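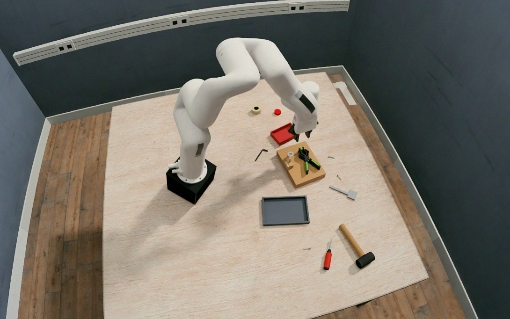
Right, the budget for our robot bench got signed off this morning and I'm thrilled, so a quick thread on how we planned it. (Small club, small money, lots of spreadsheets!)

First lesson: price the whole bench before you price the arm. Our first sheet had one big number for the arm and nothing else. No gripper, no spare fingertips, no mounting plate, no delivery to Cistthorpe.
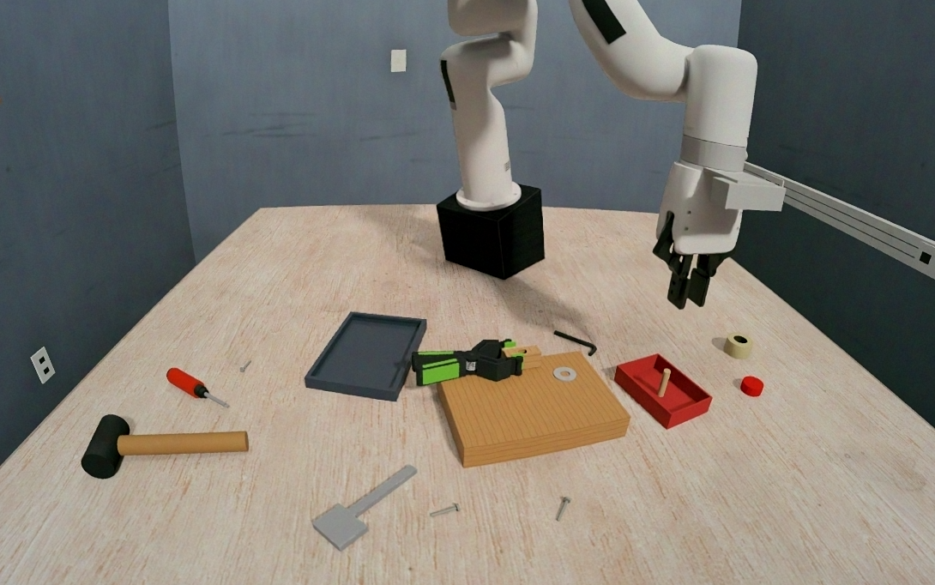
Trovberg Makers' Club | Robotics Bench Group

Second: write down the jobs. Ours are dull and lovely. Pick up a screw, drop a peg in a tray, move a mallet out of the way. Once we had 12 of those on paper, half the catalogue fell away, as we don't need to lift anything heavy.

We got quotes from Oksanen and Jada. Jada was cheaper on the arm, Oksanen threw in the fitting kit, and when you added it all up there was £436 between them. Ask for the total with VAT and carriage, please, it saves so many emails.
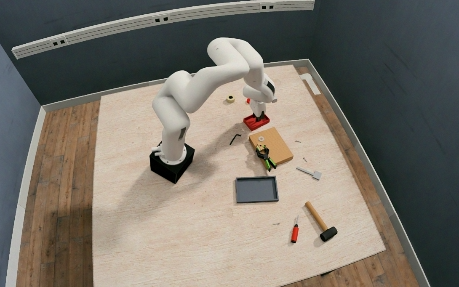
Third: keep 10% back for the bits you forgot. We'd already spent some of ours on paper by teatime (cable trunking, a second emergency stop, trays) and I still think it's the best line in the sheet.
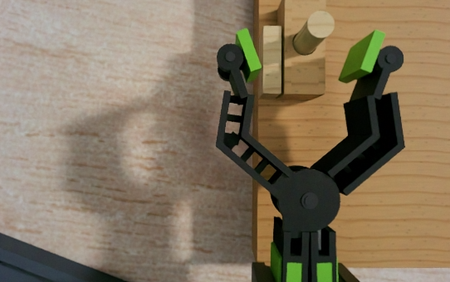
Gripper with the green fingertip pads, wooden blocks and a peg just ahead of it.

Fingertip pads go under consumables, by the way. We've put in for 40, and I'd love to hear what other clubs get through in a year!

Order goes in before December. More when there's a delivery slot.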